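Light and Layout in the Ponley Work Hall
Project report, Interior Environments studio
Group members: Zoila Echeverri, Tianyou Duan, Dindo Buenaventura, Si-eun Lim
Studio instructor: Wilmer Giraldo

1. What we set out to do

The assignment asked each group to pick one shared indoor space, study one comfort problem in it, and propose changes that could be made without construction. We picked the work hall at Ponley. Two of us already used it during the week and knew people complained about the light. Some said it was too bright at the tables, some said it was too dark at the benches, and we wanted to know how both could be true in the same room.

Our question was: how well does the lighting in the hall fit the work done at the tables on the lower floor, and what could be changed by moving furniture, covering surfaces, or switching lights differently?

We did not look at heating, air, or noise, although all three came up when people talked to us. We left the upper level out of the measurements too. It appears in this report only where it affects the floor below.

2. The space

The hall is open through two stories. The ceiling is vaulted and painted white, with white beams, and the walls are mostly white as well. A mezzanine with black metal railings overlooks the lower floor. Daylight comes in through tall windows, one of them arched, and there are trees outside that one. In the morning the trees do a decent job of breaking up direct sun. By late afternoon they do nothing for the other side of the room.

Electric light comes from two kinds of ceiling fixture. Round pendants hang in the open volume, and rectangular fluorescent panels run in a line along one part of the ceiling. They were probably put in at different times, but we could not find anyone who knew. The two kinds are on separate switches by the entrance, and the switches have no labels.

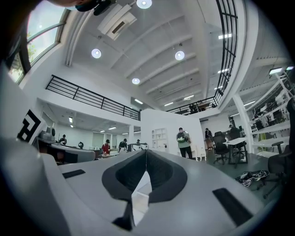
Figure 1. Round pendants and rectangular light panels under the vaulted ceiling, with the arched window at upper left.

The height of the ceiling matters more than we expected. In our first sketch we treated the pendants as task lights because they hang down from the ceiling. Dindo held the light meter at table height with only the pendants on, and then with only the panels on, and the pendants turned out to add very little at the tables under them. They light the air and the upper walls. They make the room look bright when you walk in, which is worth something, but a person doing close work gets most of their light from the panels and the windows.

3. Method

We used three methods.

Light readings. We marked measuring points on a floor plan and took a reading at table height at each one, in the morning, at noon, and at 5 p.m. At every point we repeated the reading with the pendants off, the panels off, and everything on. One round took 50 minutes at first because we kept losing our place on the plan. After Si-eun put numbered tape on the furniture it went much faster. We took the tape off at the end of each session, and some of it left marks that we had to clean.

Observation. Each of us sat in the hall for periods of 20 minutes and wrote down what people did that had anything to do with light: turning a chair around, shading their eyes, moving work to another part of the table, switching something on or off. We wrote down the action and the place and did not record names.

A short paper form. It had 2 pages, which was one too many, and many people skipped the second. We received 109 forms back. The first page asked where in the hall the person usually worked and whether the light there was too strong, too weak, or fine. The second asked for comments.

The meter was borrowed from the studio. It had not been calibrated recently, so we use the readings to compare one place with another and do not give them as absolute values. Wilmer Giraldo told us to say this early in the report and we agree with him.

4. Findings

4.1 The tables

The complaint about too much light is mostly a complaint about reflection. The readings at the tables were not especially high. What bothers people is that the tabletops are white and fairly smooth, and a person leaning over one looks straight down into the reflected ceiling. The comments used words like "glare," "shiny," and "I get a headache by lunch."

This affects some jobs much more than others. People who sit and type are looking across the table and hardly notice. People who stand over a table and handle small objects look down for long stretches, and they had the most to say. In our observation notes, the action we saw most often among standing users was sliding the work toward or away from themselves until it was out of a bright patch.

Where a gray mat had been put down, this happened less. We had not planned to study mats at all. Zoila noticed it in her second observation period and we went back through our notes, then added a simple test. We put the same small white card on the bare tabletop and on the mat, and asked people passing by which was easier to see the edges of. All of them said the mat. The card was close to the color of the table, so its edges nearly disappeared on the bare surface.
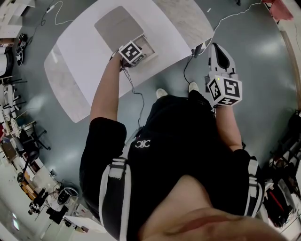

Mat position turned out to be a separate problem. A mat covers only part of a tabletop, and people do not always work on the part it covers. If it lies on the far half, someone standing at the near edge is either reaching over to use it or working on bare white. When we asked why the mats were where they were, the usual answer was that they had been there already. Two people told us they did not think they were allowed to move them.

4.2 The benches and edges of the room

The complaint about too little light comes from the sides of the hall. The readings there were lower, which we expected, but there were other causes too. The workbenches hold a lot of things, and tall items throw shadows over the part of the bench where someone is trying to work. Black office chairs and black equipment along the sides also take in light that a paler surface would send back. We tested this by holding a sheet of white foam board upright behind one bench position and reading the meter again. The value went up each time, by a small amount.

Several comments said that people carry things from the benches over to the tables just to look at them properly, and then leave them there. We saw this too. It means the weak light at the sides is part of the reason the tables fill up.

4.3 The floor

The floor is gray-green and has enough shine to reflect the overhead lights as pale patches. Nobody complained about it on the form. We include it because of the cables. Some of the cables on the floor are white, and a white cable lying near a pale reflection is harder to see than a black one on the same floor. Tianyou walked the same route in both directions and found that the patches moved with him, so there is no fixed spot to mark or avoid.

We first proposed turning some panels off to reduce the reflections. The readings at the benches dropped too much when we tried it, so we gave that up.

4.4 Switching

In every observation period, all the lights were already on when we arrived. We saw one person change a switch, and that person turned the wrong set off, then on again, and left. On the form, most people who answered the second page did not know the pendants and panels could be controlled separately.

5. Proposals

Our proposals are listed in the order we would do them.

Label the switches. Use the words "round lights" and "long lights," which is what people in the hall call them. On bright mornings the round lights can stay off with almost no change at table height.

Put a matte gray mat on every table used for close work, with its edge lined up with the side people stand at. We looked at the Skustico desk mat and a plain roll material cut to size. The roll is easier to fit to the tables but its corners curled in our sample.

Clear the back of each workbench of tall items and move them to shelving. We drew a version of this with a narrow shelf unit from Nodwood placed at the end of the bench, so that it does not stand between the bench and the panels.

Run loose cables along the table legs and the wall where possible. Where a cable has to cross the floor, use a cover in a dark color.

Add clamp lamps at the two darkest bench positions. This is the only proposal that needs power, and the outlets on that side are already well used, so it would have to be checked first.

6. Problems with the study

We did all our readings in February. The trees and the sun angle will be different in other months, and the arched window side could give quite different results in summer.

People knew we were watching. Some of them asked what we were writing, and after that they adjusted their chairs more often than before.

The form did not ask whether the person works standing or sitting. We worked this out from the comments where we could and left the rest out of section 4.1. This was the biggest mistake in the project. Another group in the studio, working in the Salazar reading room, had the question on their form and we should have borrowed it.

We also never tested a darker mat. Dindo thinks a mid gray would do better than the light gray, and Si-eun thinks it would make the tables feel gloomy in the evening. We have samples of both and have left them with the studio.

7. Who did what

Zoila Echeverri: observation, mat test, sections 1 and 4.1.
Tianyou Duan: floor plan, floor and cable notes, section 4.3.
Dindo Buenaventura: light readings, section 2.
Si-eun Lim: form, data entry, sections 3 and 5.
Sections 4.2, 4.4, and 6 were written together.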